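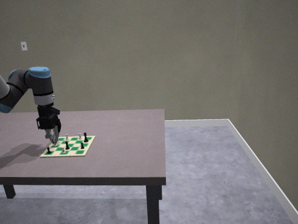 Clundura chess club loses its hall, gains a launderette

The Clundura Chess Club will spend the winter in the back half of Plellero's launderette on Iyer Street, after members voted by a margin of 2 to accept what the chairman called "the only offer we had that included a roof".

The club has met above the Usov furniture showroom for as long as most of its members can remember, and in some cases for a good deal longer than they can remember accurately. The showroom needs the upstairs room for beds. A polite letter to that effect went out in August and was read in September, the club not being in the habit of opening its post over the summer.

Meirion Sayce, the chairman, said the search for a new home had been "thorough", by which he meant that he had asked in the library, the bowls club and two pubs. The library closes at five. The bowls club wanted £50 an evening and a promise that no one would walk on the green, and the first pub has a quiz. The second pub also has a quiz, with a louder man reading it.

Plellero's has asked for nothing except that players move their coats off the dryers when asked. The machines stop at eight, an hour after play begins, and Mr Sayce believes the first hour of most games at Clundura could be played through an earthquake. 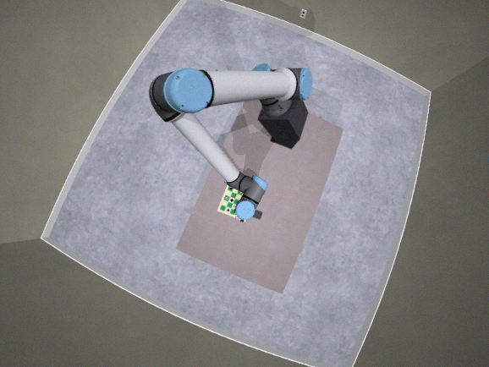
Not everyone is pleased. The vote followed a meeting that ran to three hours and included an amendment on the subject of fabric softener, which one member says brings on his sinuses and another says is the only thing that clears hers. A proposal to play by post instead was defeated once somebody had looked up the price of a stamp.

There is also the matter of the clocks. The club owns a box of them, bought in a burst of optimism after a good season in the county league, and half of them tick loudly enough to have drawn complaints from the furniture people downstairs. It is hoped that a spin cycle will cover this.

Tomomi Ueda, who captains the first team, was one of those in favour. She pointed out that the launderette is warm, well lit and on the 221 bus route, and that visiting teams have been known to give up and go home while looking for the showroom's side door. "We won a match that way last year," she said. "I'd like to win one the other way."

The club has £2,375 in the bank, most of it set aside for a new trophy cabinet that it now has nowhere to put. The trophies, of which the largest is for attendance, are staying in Mr Sayce's spare room with the demonstration board and an urn that leaks.

The first evening at Plellero's will be in October, starting at seven. Beginners are welcome and boards are provided. Anyone wishing to bring a wash should have it in by half past six, and service washes cannot be collected during the last round.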